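The Junk Box Test

Every May I clean out the box. You have one too, I'd bet, the one where gloves and hair clips and instruction leaflets go to live together until somebody needs the table. Mine takes me most of an evening, and I complain the whole way through, and so I have a personal stake in whether a machine could do it for me.

My neighbors on Wimer Street are sure the day is close. They've seen the videos, the ones where an arm folds a towel and everybody claps. I clapped too! But a towel is a towel, and you can practice on the same one 200 times. A box of odds and ends asks something different with every reach. A carton wants a firm squeeze, a glove sags wherever you pinch it, and a hair bow has to be picked up by the right part or you'll be buying another.

Then there's the deciding, which I think is the harder half – does this go back in, or over there with its cousins, or out with the trash? I get that wrong myself, and I've had 50 years in kitchens and living rooms to learn it. 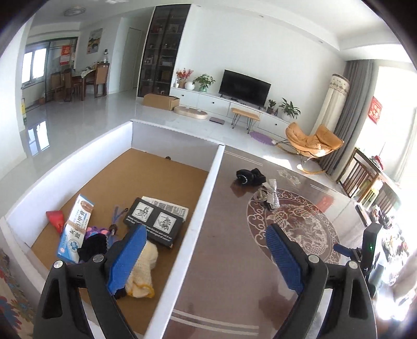 A glove, a carton and a hair bow: an ordinary tabletop sort, with two blue-padded fingers over it.

So my answer is not yet, and I say it fondly. I'd be glad to have slow help, even if it managed 2 things a minute and set the puzzling ones aside for me to look at after supper. I'd put the kettle on and let it work.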